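Subject: Re: [homeauto-budget] Second pair of hand-held grippers, yes or no before August

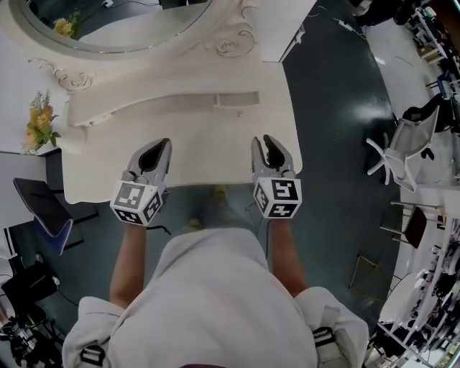
Yara Tarawneh wrote:

> I'd buy the second set now and stop arguing over it. With one pair,
> one person records and everybody else sits around. Two pairs, two
> people recording, twice the hours by the end of summer. Brillmont is
> quoting 3126 for a complete set (both grippers, marker cubes, harness,
> cables) and I doubt it gets cheaper. The Altgate arms are coming
> either way and they'll need data the day they're bolted down. What
> are we waiting for?
>
> Also, can somebody please answer Atallah about the storage quote.

Yara, I'll take the storage thing first as it's short. I wrote back to Atallah this morning. 369 for the drives, fine, go ahead, it comes out of the small items line and doesn't need this list.

On the second set I'm still a no, or at least a not yet.

"Twice the hours" is the part I don't buy. Go look at the logs for the vanity table task. Most of a session is setup: cables, checking that the cubes track, getting the harness to sit right over whatever the person has on, putting the table back how it was. Then there's a stretch of recording, then somebody finds out a run didn't save and we do it over. Another pair of grippers does nothing for any of that. It gives us two people waiting on the same checks, done by the same one person who knows how.

And where does the second station go? The first one has a vanity with a mirror, a desk piled with gear and chairs on more than one side. You need floor to stand on and some elbow room, and I don't see a second person working in there without getting into the mirror of the first. If the plan is to move to the other room, then put the other room in the budget: tables, lights, network. I'd guess another 1000 before anyone picks up a gripper, and it isn't anywhere in the request.

The mirror bothers me too, separately. I asked in the spring if reflections hurt the training any and got a "probably fine." Probably fine is okay for a pilot. I don't want to pay for double the amount of probably fine.

About the quote itself. Brillmont's 3126 leaves out shipping, and it leaves out spare finger pads. It has one line called "calibration support" with no hours next to it. I called and asked what that meant and was told it depends. Before we sign I want it in writing what happens if a cube comes loose, how long we'd be without the set, and if the pads from our current pair fit the new one. They changed the part number. Might be nothing.

As for the Altgate arms, "coming either way" is news to me. Last I saw, that was an intent to purchase with a delivery window you could drive a truck through. I have been on the wrong end of this before. We bought the Beko washer for the laundry task, it sat in its plastic until the project changed, and it's still on the books as lab equipment. I'd sooner have too few grippers when the arms show up than a shelf of them and no arms.

What would change my mind:

- a week of logs with actual recording minutes next to session length, so we can see what the bottleneck is
- a sketch of the second station with measurements, in whichever room
- a revised quote with shipping, pads and a number of support hours
- a delivery date from Altgate, signed by a person

If the logs say people really are standing in line for the grippers, I'll move the money myself. Right now we have one set that gets used part of the day. Try splitting the shifts first, morning and late afternoon. That costs zero and we could start it next week.

I'm out after 3 today but will read replies tonight. Please trim your quotes, the digest version of this thread is getting impossible to follow.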